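4. Checking the rules against household work

Our reading of the Dundside guidance for robots in homes left us unsure how much of it can be applied once a hand is at a shelf.

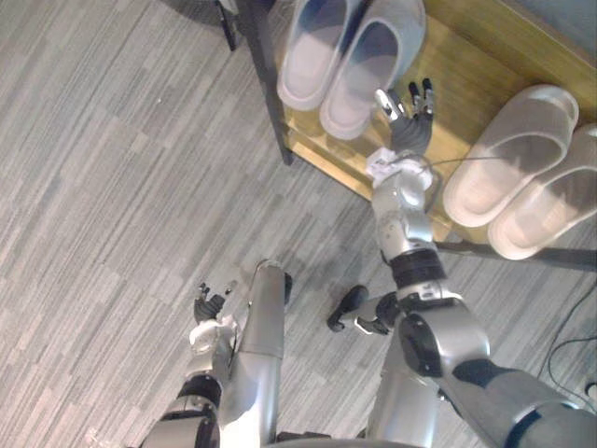

Figure 3. Slipper task, view from the robot's head. The right hand is open just below one slipper of the pale grey-white pair. The left hand is held over the carpet tiles. Both wrists are wrapped in white cloth.

4.1 What the rules ask for

The guidance has 46 clauses. Three of them bear on a task like the one in Figure 3: the floor within reach must be kept clear, coverings on the arm must be fixed so that they cannot catch, and the operator must be able to say at any moment which object is the target. All three sound sensible. We doubt that any of them, as written, would lead two inspectors to the same answer.

Take the floor clause. In Figure 3 two thin black cables cross the carpet below the rack at the far right, and there is a small white plug near the lower right corner. The robot's foot is on the same carpet, some way to the left. Is the floor clear? The guidance gives no distance and does not say whether “within reach” means the arm or the step. Pant read it as the arm and Reuter as the step, and they scored the same sessions differently for that reason alone.

The covering clause is worse. Cloth around a wrist is common practice, and the wrapping on the right wrist in Figure 3 is crumpled and bunched, with a thin grey cable running from that area across the shelf. The clause was plainly drafted with hard covers in mind. It asks for a fixing “suited to the material” and stops there — a phrase that lets a careful lab and a careless one tick the same box.

4.2 How far the raters agreed

We scored 384 still views from the Prarnero sessions, each rated separately by Kanchan Pant and Finn Reuter. On the floor clause they disagreed often enough that we stopped treating the score as a measure of safety. Target naming went better when footwear was set out in plain pairs, but a slipper hanging over the front edge of a shelf, as the lower one of the right-hand pair does in Figure 3, drew notes from one rater and none from the other. The guidance says nothing on overhang.

Strobel's draft checklist, which we tried on a subset of 100 views, replaces the floor clause with a fixed distance measured from the foot. Agreement rose. Whether the distance means anything is a separate matter, and the draft cites no test in support of it. We would not want a number adopted only for being easy to check.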